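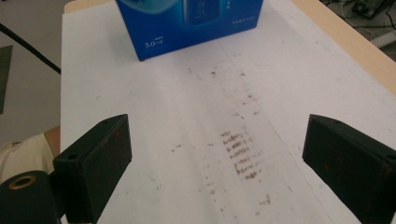 Iveck H2 Hand-Held Gripper

The H2 records manipulation examples for imitation learning without a robot on site. The operator holds the tool, carries out the task by hand, and the unit logs camera video, finger opening and tool pose to one file per episode.

Two black fingers, angled inward, stay in the camera's view at all times. Fingers are replaceable — order them in pairs.

Specifications
Episodes per charge: 400
Maximum episode length: 40 seconds
Onboard storage: 2,000 episodes
Export: USB-C, one folder per session

Supplied with charger, calibration card and spare finger pair. The Osthorpe wrist adapter, for replaying episodes on an arm, is sold separately.

Recalibrate after every finger change. Technical questions: Aurelia Zaugg, product support.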